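Skonwood mug tree, small size
Reviewed by Laine Vītola

I bought this in January to replace a metal one that had started to rust where the arms met the post. It has been in daily use since then, first at home and now in the kitchen corner at work, so I have had time to find out what is wrong with it.

It comes in a flat box in two main parts, the base and the post, with the pegs already fitted. One screw goes up through the underside of the base. There was no screwdriver in the box and the instructions are a single drawing. It took me 10 minutes, most of which went on finding a screwdriver that fitted. Do the screw up properly the first time. Mine was a little short of tight and the post had a slight twist in it for a week before I worked out why.

The wood is light in colour with a plain finish. One peg had a rough patch at the tip, which I took off with fine sandpaper. There are no felt pads underneath. On our old tiled worktop it slid when I pulled a mug off quickly. On a mat it stays put, and I would recommend putting something under it.

The base is a flat rectangle. I was unsure about this when I ordered, as most of the ones I have owned were round, but it lines up with the edge of a counter and can be pushed close to other things. Ours shares its space with a toaster oven and doesn't get in the way of the door.

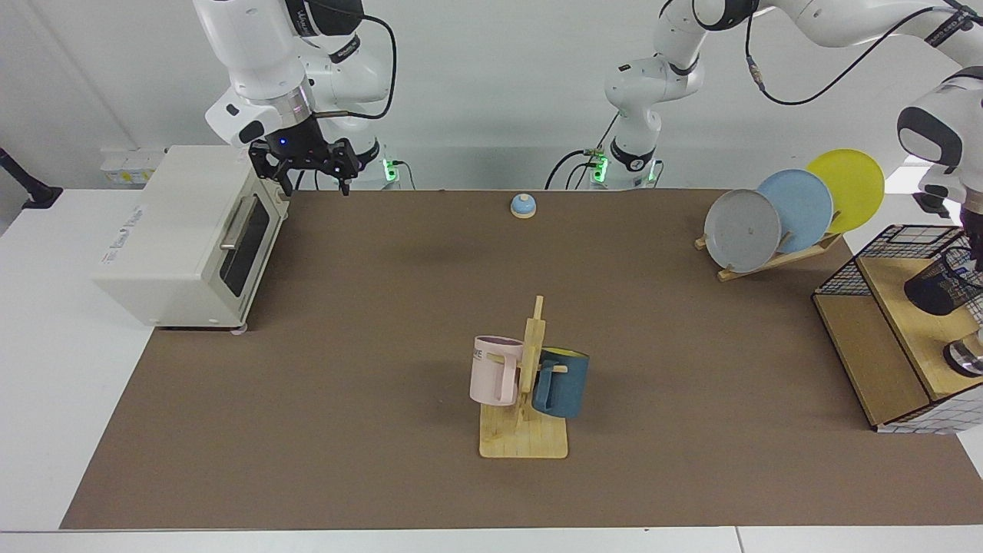
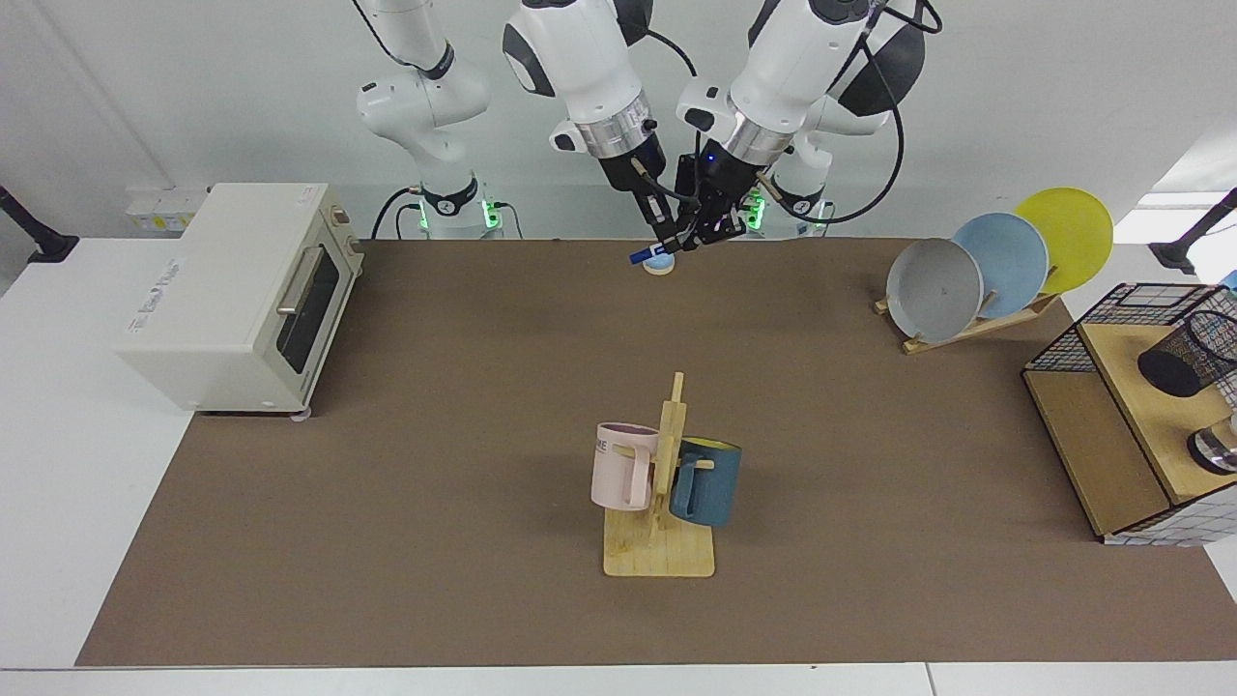

The pegs are short. Ordinary mugs with an ordinary handle hang well and come off with one hand. Espresso cups with very small handles are harder, and two of mine won't go on at all. At the other end, a big soup mug from Pangilinan hung on its own will make the stand lean. It has never gone over, but I don't like the look of it. If you hang a heavy mug on one side, hang something on the other side as well.

Gunther Rothe, who shares the kitchen with me, thinks the pegs should be angled more steeply. He has knocked a mug off with his sleeve, so he may have a point. I haven't done it myself.

Cleaning is simple. I wipe it with a damp cloth and dry it straight away. Don't leave wet mugs dripping on it overnight. The base picked up a pale ring in the second month from exactly that, and a little oil has faded the mark without removing it. The old metal stand could go in the washing-up bowl. I wouldn't do that with this one.

I also looked at the Ondent stand before buying. It is heavier and holds more, but the base is wider than I wanted and the shop only had it in black. Friederike Schwerdtfeger has the Ondent and is happy with it, though she has a much longer worktop than we do.

Good points: small footprint, easy to put together, mugs are easy to reach.
Bad points: no pads on the base, pegs too short for some handles, marks if left wet.

I would buy it again for everyday mugs. For a full set of large ones, get the bigger size or a rail on the wall.

Posted 8 July 2002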